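Koster Bench Flour - 2 kg bag

I sell a lot of flour, but the Koster is the one I take home myself. It's a strong white bread flour, milled for us by Carna in small runs of 500 bags, and it makes a dough that's soft and stretchy without turning into glue on your hands. I've used it for rolls, pizza, pretzels and one very lopsided braided loaf (still delicious!).

Go easy on the water the first time. I start a little lower than my usual recipe, let it rest under a towel, then add a splash if it feels tight.
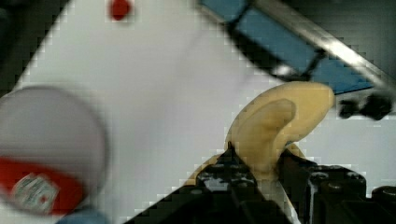
Soft, pale yellow and curled over on itself.

If you bake every weekend, look at the Rirport sack further down the page - same flour, bigger bag, and the price per loaf drops nicely. The Ekpo rye mixes in well too, and I like a scoop of it in my sandwich bread.

Keep the bag somewhere cool and dry, and fold the top down tight. The next milling is due in November, and you can order now if you'd like me to set a bag aside.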